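Skollarus Wrap Midi Dress in Washed Linen Blend
Asten – Women's Dresses – Style 992

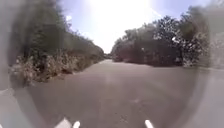

A paved path between the trees.

$267
Color: Clay, Ink, Moss
Sizes: 0 to 14

The Skollarus is a true wrap dress with a midi skirt and elbow-length sleeves. It closes with a long tie that passes through an opening in the right side seam, goes once around the waist and knots at the left hip. A small hidden snap at the neckline keeps the front from gaping when you sit or bend.

The fabric is a mid-weight linen and cotton blend, washed before cutting so that it starts out soft. It wrinkles like any linen. If you want a smoother look, press it while damp. The bodice is lined in cotton voile; the skirt is unlined, and the Clay color may need a slip in strong light.

Details
Wrap front with side tie and hidden snap
Two pockets set into the side seams
Elbow-length sleeves with a plain turned hem
Back darts, no zipper
55% linen, 45% cotton
Lining 100% cotton

Fit
Runs true to size through the shoulders and a little generous at the waist. The tie gives you room to adjust, so if you are between sizes and have a smaller bust, take the smaller one. Not recommended for very full busts in the smaller size, as the neckline sits lower. The skirt overlaps by 15 inches at the waist on every size.

Care
Machine wash cold with like colors. Line dry or tumble dry low. Warm iron on the wrong side. Do not bleach. Ink may transfer onto light leather bags and shoes for the first few washes – wash it separately twice before wearing it with anything pale.

Wear it with
Maurya Flat Sandal in tan
Ukero Short Cardigan in oatmeal, which ends just above the tie
Asten Half Slip, nude or black

Stock
Moss is sold out in sizes 2 and 4 and will be back in December. Clay and Ink are available in all sizes. You can leave your email next to the size you want and we will write once when it is in. Orders placed before noon ship the same day, Monday through Friday.

Returns
Unworn dresses with tags attached can be returned within 14 days of delivery. Exchanges for another size ship free. Dresses that have been hemmed or altered cannot be returned. Sale colors are exchange only.

Questions about this style
The belt is not removable on the right side – it is sewn to the inner edge of the front panel. A replacement tie in the same fabric can be ordered by style number while the color is in stock.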